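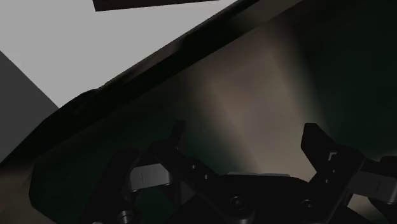 Bring back the street directory

My street directory lives under the passenger seat, where it has absorbed the better part of a flat white and all of a muesli bar. It is 18 years old. According to page 85, the bypass at Ulloa is still a paddock.

I keep it because of August. We were driving to a wedding at Mendidau, my phone was on three per cent, and the voice had taken us down a gravel road that ended at a gate. It wanted us to continue for nearly 400 metres, through the gate and presumably into the dam. My mate Yiğit Öztürkmen, who was meant to be giving a speech at half past four, asked whether we had a charger. We had a charger. It fitted his previous phone.

So out came the directory. A map on paper shows you everywhere you aren't going, and I've come to think that's the useful part. You find out that Studgate is just over the ridge, that the creek has a name, that there's a servo, or was. The phone shows you a blue arrow and the next left. I have driven to my sister's new place a dozen times under its instruction and couldn't draw you the way on a serviette.

I'll admit the directory can't see traffic and the index is set in type for ants. It also caused the only real argument of my marriage — at the Ultidier roundabout, second exit, still disputed.

We made the wedding during the speeches. Yiğit went on last and blamed the gate.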